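Nulton fabric remnant box, the 3 kg one. Review after a month

Quick one because I'm meant to be picking the kids up. Bought this for the doll clothes and bean bag stall at school, and also because I can't walk past a bargain. Paid 60 dollars, postage on top, came from the Ivanyshyn shop online. Four days to get here. Fine.

What you get: offcuts. All sorts. They don't let you choose colours, you tick "brights", "neutrals" or "mixed" and hope. I ticked mixed. Should of ticked brights, the first layer was beige, beige, a sort of porridge. Got better further down. Stripes, some fleece, a good lump of navy quilting cotton I've already used half of. No doubles that I noticed, except the porridge.

Sizes are all over the shop. Biggest bit was about a tea towel. Smallest was a sliver I wouldn't stuff a mouse with. If you're quilting to a pattern, don't bother, you'll spend your whole evening trimming. For doll skirts, patches, bunting, covering little things, it's great value. My daughter made three scarves for her toys before I'd got the kettle on.

Ironing: most of it needs it. Stuff arrives scrunched, really scrunched, and the thinner cottons hold a crease like a grudge. Steam and a damp cloth did the job. Keep the iron well off the fluffy bits, I've got one with a shiny patch on it now. My fault.

Smell: a bit warehousey on opening. Gone after a wash. Colours, I washed the darks on their own and there was a bit of blue in the water, so do that. Greens and pinks didn't budge.

Storage is the thing I'd moan about. It comes in a plastic sack that splits as soon as you look at it, so you need somewhere to tip it all. I tried the Skullora crate (too deep, everything you want is at the bottom, and the lid pops off). Then a Dretex zip bag, which is OK for the cupboard but hopeless for rummaging. Ended up dividing the whole lot into low white cardboard boxes on the craft table. Can see what's there, can get a hand in, costs nothing. Stripes, fuzzy stuff, tissue and bits of ribbon all in together, I gave up sorting by type after the first night. The kids' toys migrate over to it as well, so it's a craft table slash parking lot.
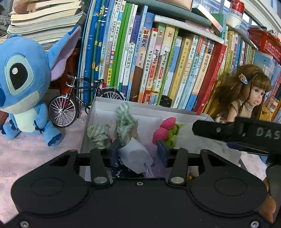

Noémi Farkas wrote that she'd had the brights sack in September and it was nearly all fleece, hardly any cotton, and the shop told her the mix changes with whatever the factories send. She still reckons it's worth the money if you're making soft toys, less so for bunting. She also rolls her bigger pieces and stands them on end in a shoebox so they don't crease up again, and keeps a separate bag for anything under a hand's width.

Might try the rolling. Don't have the patience for the separate bag.

Other bits and pieces. The weight was right, I put the sack on the kitchen scales in two goes and it came to a touch over. No pins or staples in mine, but do check before little hands go in, the packing slip says so too. No fibre labels on anything, so if you've got someone with wool allergies I'd give it a miss. I did ask the shop and they couldn't tell me.

Returns, haven't tried. Their site says unopened only, and with a sack that splits by itself, good luck with that.

Order number on mine was 728 and the reorder code for mixed is 896, if you're phoning it in like my mum does. The website search is rubbish and brings up curtains.

Would I get it again? Yes, but the brights, and I'd split a sack with a freind so neither of us is stuck with all the porridge. Four stars. One off for the beige and the sack. Would be happy to pay a couple of dollars more for a proper box.

Edit: used the last of the navy on a pencil case. Lovely to sew, no fraying to speak of. Wish there'd been more of it.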